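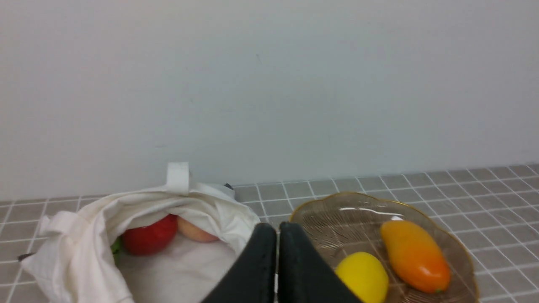

Marno-Beutel: Datenkarte

Suche in Repositorium Suchbegriff eingeben Los

Stand: 20. März 2022

Marno-Beutel ist ein Teildatensatz von Brakard. Er enthält Aufzeichnungen zum Umräumen von Obst zwischen einem Stoffbeutel und einer Glasschale. Untersucht wird, ob eine Greifstrategie, die nur mit der Handgelenkkamera arbeitet, auch bei weichen und durchsichtigen Behältern brauchbar bleibt.

Inhalt

Der Datensatz umfasst 40 Episoden, davon sind 38 für das Training freigegeben. Zwei Episoden fehlen in der Freigabe wegen Lücken in den Gelenkdaten. Eine Episode dauert nearly 12 Sekunden im Median, die Bildrate ist einheitlich.

Aufbau

Der Greifer hat zwei schwarze Finger mit flacher Auflage. Beide Finger bleiben im Kamerabild sichtbar und wurden nicht maskiert. Der Beutel ist weiß und liegt vor einer weißen Wand, die Kante zwischen beiden ist daher für die Segmentierung schwierig. Die Schale lässt die grauen Fliesen durchscheinen und erzeugt Glanzstellen.

Ergebnis

Mit dem Verfahren Gwynne haben wir 8 Episoden nachgespielt. Die meisten Fehler entstanden beim Beutel, dessen Rand sich beim Eintauchen der Finger verschiebt. Bei der Schale war die Tiefenschätzung das größere Problem.

Bekannte Einschränkungen

- Die Namen der Obstsorten wurden von Hand vergeben. Teilweise verdeckte Früchte tragen das Label "unsicher".
- Kraftmessungen sind nicht enthalten.
- Die Aufnahmen aus Januar verwenden noch die alte Kalibrierung, siehe Ordner drurkia_alt.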